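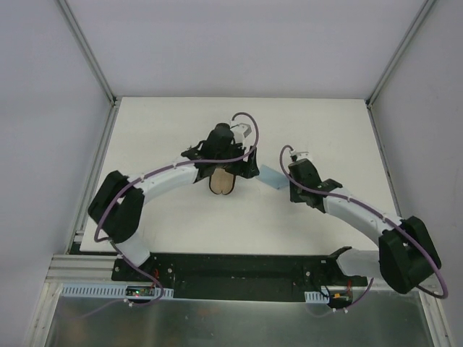

Most written safety rules for small robot cells deal with the big hazards: the stop button, the guard, the speed limit. Cable routing tends to get one line near the back, if it gets any. Solveig Lunde thinks the order should change. She wrote the bench rules used at Dresa, a contract shop that runs two-arm cells for light handling work, and cables come up on the first page. On a cell like this one, the purple cable travels the whole length of the left arm, held to the forearm with small white ties, and arches out near the wrist before it comes back. That loop needs enough slack for the wrist to turn and not so much that it can reach the other gripper.

Lunde's rule is that slack gets checked at the worst pose, never at the rest pose. The operator jogs each joint to its limit with the other arm parked, then repeats the check with both arms at their closest working distance. Any tie that has slid is cut off and replaced.

She started keeping records after a bad spring at the shop. Over 2,688 hours of running time, the log shows 31 unplanned stops. Of those, 16 were traced to a cable that had snagged, pulled loose or worn through. Collisions between arms came a distant second.

"People were looking at the software every time," Lunde says. "Then somebody would reseat a plug and it would run fine until Wednesday."

The second page covers shared space. Two grippers working on one part need a minimum gap written into the program, and a named person who is allowed to change it. At Dresa the gap is set per job. Vega Tejada, who audits cells for the consulting firm Skirker, says the named person is the piece she most often finds missing.

"I ask who can change the number and I get three answers," she says. She does not pass a cell until there is one.

Tejada is less sure about the tie rule. Replacing every tie that moves takes time, and she has seen shops give up on it within a month. She would accept a paint mark across tie and arm, checked at shift change. Lunde tried marks in March and went back to cutting – the paint wore off the smoother covers.

The rules run to four pages and hang in a plastic sleeve beside each cell. A fifth page, on what to do when a part is dropped between the arms, is still in draft.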